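How My Aunt's Packing Shop Got Its Grippers

My aunt packs boxes. She works at Stallness, a place that sends fruit and other easy-to-squash stuff to people's homes, and last June I got to spend 7 days there watching how the work is changing. I took a lot of notes (I also ate a lot of pears).

First, a word you'll hear all the time: automation. It means getting a machine to do a job, or part of a job, that a person used to do. A dishwasher is automation. So is the door at the supermarket that slides open when you walk up with your cart!

At Stallness the first machine was a conveyor belt. Before the belt, people carried every box across the floor by hand. My aunt says her back remembers. Then came a machine that sticks on labels, and it can do 1128 of them in one shift, which would make my fingers fall off.

But packing is much harder for a machine than sticking on labels. Think about what your hand does when you pick up an egg. You squeeze a little, you feel it, you stop squeezing. You don't even think about it! A robot has to learn all that, and soft things are the worst, because they bend and fold and never look the same twice.

So now some of the packers spend part of the day using grippers. A gripper is like a big pair of tweezers with fingertips. You hold it and do the job with it, very slowly at first, and the robot people use what you did to help teach a robot. My aunt went from packing 50 boxes before lunch to packing a lot fewer, and she still came home tired, but a different kind of tired. The foam netting is the tricky bit. It's squishy and it crumples up between the fingertips, and you're trying to work right over an open box with a second gripper beside you.

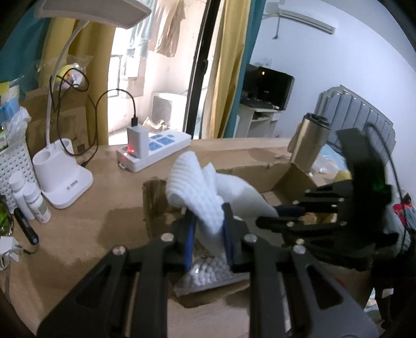 Clem Pearce told me I shouldn't make it sound too easy for the people. Learning a new job when you're already good at your old one can feel pretty bad, Clem said, and some packers worry there won't be enough work left for them later on.

I asked my aunt if she worries too. She said yes, a bit. Some jobs do go away when machines come in, and other jobs show up, like fixing the machines or checking what they packed. The new jobs aren't always for the same people, though, so she wants Stallness to give everybody lessons. She has started hers already. Her first one was on what to do when the label machine jams, and she came home with a label stuck to her elbow.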